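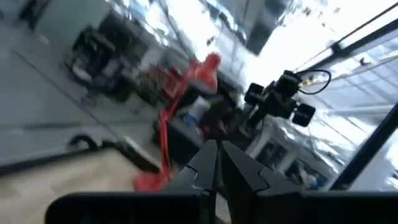 **Figura 1.** Vista da câmera de punho durante um deslocamento, com os dois dedos da garra em primeiro plano e sem objeto entre eles.

### 3.2 Coleta das demonstrações

As demonstrações foram coletadas na bancada Colico, montada no laboratório de Magalhães em novembro. O operador conduz o robô de duas maneiras. Na primeira, aqui chamada de condução direta, segura o braço pelo último elo e o leva pela trajetória desejada, com os motores em compensação de gravidade. Na segunda, a condução remota, move um braço mestre de cinemática equivalente, e o braço seguidor reproduz as posições das juntas. O programa Zirnico registra as duas modalidades no mesmo formato, o que permite misturá-las no treinamento sem conversão posterior.

Foram gravadas 500 demonstrações, divididas igualmente entre as duas modalidades. A tarefa consiste em recolher objetos de escrita espalhados sobre a mesa e depositá-los em um recipiente plástico baixo. A posição inicial dos objetos foi alterada pelo operador antes de cada gravação, sem gabarito. Não se exigiu uma ordem de recolhimento, e esse é um ponto em que o nosso conjunto difere do Nelloris, no qual a sequência é fixa.

Cada gravação reúne as imagens da câmera de punho e de uma câmera fixa, as posições das juntas, a abertura da garra e o comando enviado. O operador marca o início e o fim com um pedal. As gravações interrompidas por parada de emergência foram descartadas; aquelas em que um objeto escapou e foi recuperado permaneceram no conjunto, com uma etiqueta própria.

### 3.3 Qualidade das imagens de punho

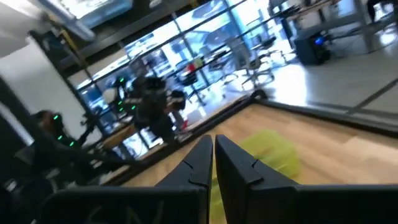 O principal problema encontrado na condução direta foi a velocidade. Quando leva o braço com a mão, o operador tende a fazer os deslocamentos longos em movimentos bruscos, e a câmera acompanha cada rotação do punho. Nos quadros obtidos em movimento, a inclinação da vista é acentuada e os contornos se perdem: o objeto verde-amarelado sobre a mesa, atrás das pontas dos dedos, reduz-se a uma mancha arredondada, em parte encoberta pelo dedo direito. Um detector treinado apenas com imagens nítidas localiza mal um alvo nessas condições. Some-se a isso a luz das janelas, que ocupa uma faixa extensa do fundo e leva a exposição automática a escurecer o primeiro plano.

Avaliamos duas formas de tratar esses quadros. A primeira os exclui por um limiar de nitidez calculado na região central. A segunda os mantém e atribui a cada um deles um peso menor na função de perda. A exclusão produziu trajetórias com lacunas justamente na aproximação ao objeto, e a política resultante hesitava antes de fechar a garra. Adotamos, por isso, a ponderação. A exposição foi fixada manualmente no início de cada sessão, e não voltamos a ajustá-la com a mudança da luz ao longo da tarde.

Na condução remota o borrão é menos frequente, pois o seguidor limita a velocidade das juntas. Em contrapartida, o operador perde a sensação de contato e costuma fechar a garra cedo demais. Três ajustes reduziram esse efeito: menor ganho no comando de abertura, um aviso sonoro quando a corrente do motor sobe e uma pausa curta antes da elevação do objeto.

### 3.4 Uso da câmera fixa

A câmera fixa fornece a referência que falta à de punho durante os deslocamentos. Ela enquadra a área de trabalho inteira e permanece imóvel, de modo que a posição do recipiente pode ser estimada mesmo quando o braço está em movimento rápido. As duas imagens entram no codificador como sequências separadas, sem calibração extrínseca entre as câmeras.

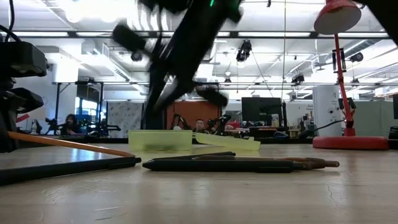 **Figura 2.** Vista da câmera fixa. As canetas e o recipiente verde-amarelado aparecem sobre a mesa; o braço, em movimento, está borrado.

A oclusão é a limitação mais séria dessa vista. Conforme a postura, o braço encobre parte do recipiente ou os objetos situados atrás dele. Objetos finos e dispostos lado a lado também dificultam a separação das instâncias, sobretudo quando têm a mesma cor. Nesses casos a política depende da câmera de punho para escolher o ponto de preensão, e o erro remanescente se concentra nas tentativas em que a garra toca duas canetas ao mesmo tempo.

O fundo da sala não foi isolado com painéis nem removido por segmentação. Optamos por conservar essa variação no conjunto de treinamento, e as sessões de teste descritas na Seção 4 foram feitas na mesma sala, com a iluminação disponível em cada horário.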